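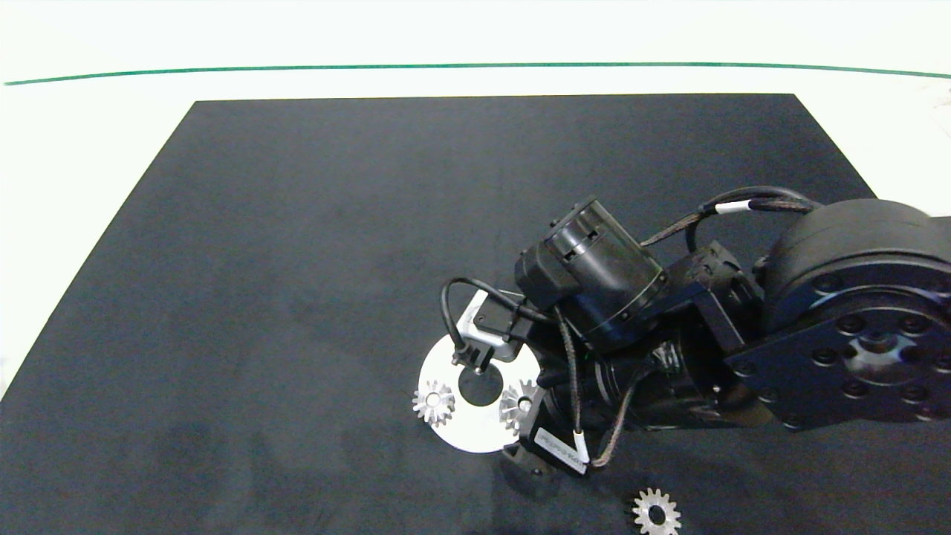

4. Open-Day Demonstration

4.1 Setting and schedule

The gear placement task was shown to the public during the open day at the Nellwood building on 18 December 2025. Visitors came through in small groups, and each group stayed at the table for one or more complete runs before moving on to the next room. We used the same control software as in the lab trials of Section 3. The only change was a lower speed limit on the arm, set at 60 percent of the lab value at the request of the Nellwood site office.

Afroza Saha ran the station and spoke with visitors between runs. A second member of the group kept the log. Visitors were free to ask for a pause at any time, and several did, mostly to look at the gripper up close while the arm was held still.

4.2 Task

The task layout is shown in Figure 3. The work area is a dark mat on a white tabletop, with the arm reaching in from one side. The parts are spur gears and a round, pale plate with a large hole in the middle. In each run the arm picks up gears and sets them on the plate. A run was logged as complete when every gear assigned to it was in place and the gripper had moved clear. If a gear was dropped or set down badly, the operator stopped the run, returned the parts to the mat by hand, and logged the stop.
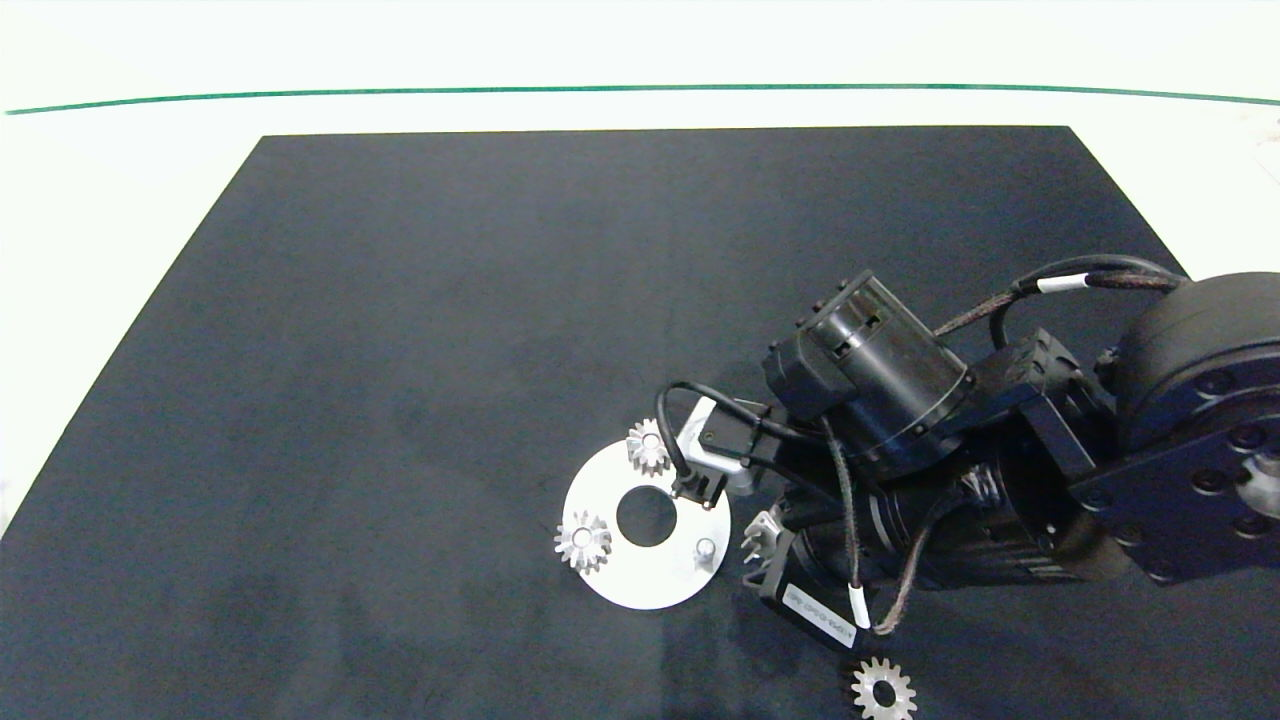 Figure 3. The gear placement task on the demonstration table.

Starting positions were not fixed. In the lab we had used a printed template to place the gears, but at Nellwood we let visitors choose where the parts went, as long as they stayed within reach of the arm. This made the runs harder to compare with those in Section 3 – the results are therefore reported separately and are not pooled.

4.3 Results

The log lists 106 runs over the day. Of the runs that were stopped early, most ended while a gear was being lowered toward the plate. Two were stopped for reasons unrelated to the task, both when a visitor leaned over the table. The arm held its position in both cases and was restarted from the home pose.

Groups that watched more than one run tended to ask about the gears themselves, mainly how the system tells a larger one from a smaller one. Groups that saw a single run asked more often about speed. One visitor from Skadden, who works in parts packing, asked whether the plate could be moved during a run. It could not with the software used here, which locates the plate once at the start. We have since added a second check before each placement, and it was tested at the Dalgleish lab in January.

4.4 Limits of the demonstration

The event was not designed as a user study. We did not collect ages or job titles, and the questions noted above come from the operator's written notes, which are incomplete for the busiest part of the afternoon. Lighting was also brighter than in our lab – we adjusted the exposure before the first group came in and left it alone after that.

The same station will be set up again at Skidville, where the room can hold up to 200 people. For that event we plan to restore the printed template for half of the runs and keep visitor placement for the rest, so that the two conditions can be compared under the same lighting and at the same arm speed.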